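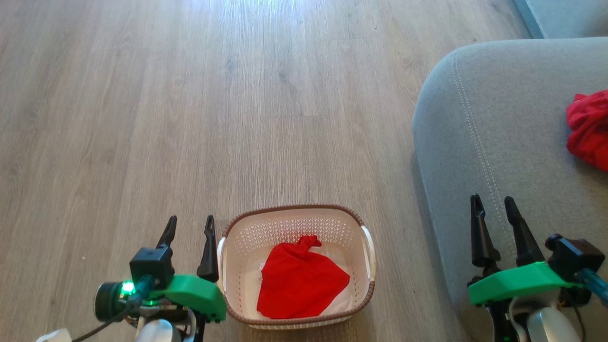

November, 7:40 in the evening

Laundry, again. I had planned to have the whole business folded and put away before supper, and supper has now been eaten standing up, so you can see how the schedule is holding.

The basket is on the living room floor because the bedroom is full of the boxes from Brollevlow, which I am also going to deal with. It's the off-white one with the brown woven-look rim. I bought it thinking the rim would make it pass for furniture. It passes for a plastic laundry basket with ambitions. Red cloth on top, white underneath, one more red thing lying in a heap on the sofa, where I put it so I'd remember to deal with it first. That was over 2 hours ago.

Red and white together, I know. My mother kept them in separate rooms, practically. Rosario Caruso has a theory that anything red stops bleeding after 23 washes, and when I asked where the number came from he looked hurt and changed the subject to his boiler. I've been sorting his way since spring. I own two pink undershirts.

Spent a good ten minutes tonight on the knot. I don't know what goes on in a dryer, but the big red cloth came up twisted at one end like somebody had meant to hang a ham from it. The white stuff at the bottom I haven't touched. I'm fairly sure the fitted sheet is down there, and I fold a fitted sheet the way everybody does, by rolling it into a ball and shutting the closet door on it quickly.

Zanetti's called about the sofa cover. Dry clean only, $117, and would I like it collected. I would not. It's light gray and shows everything, and my plan is to keep clean clothes heaped on it until spring so the question doesn't come up.

Then sat on the floor for a while. The boards are nice when the light comes across them, all streaks and knots. I ought to sit down there more often — it's harder to see the Brollevlow boxes.

9:15. Red things folded, more or less square. White things still in the basket, and the basket shoved up against the bookcase so I don't step in it on the way to the bathroom. Need detergent and stamps tomorrow, and call Rosario back about the boiler.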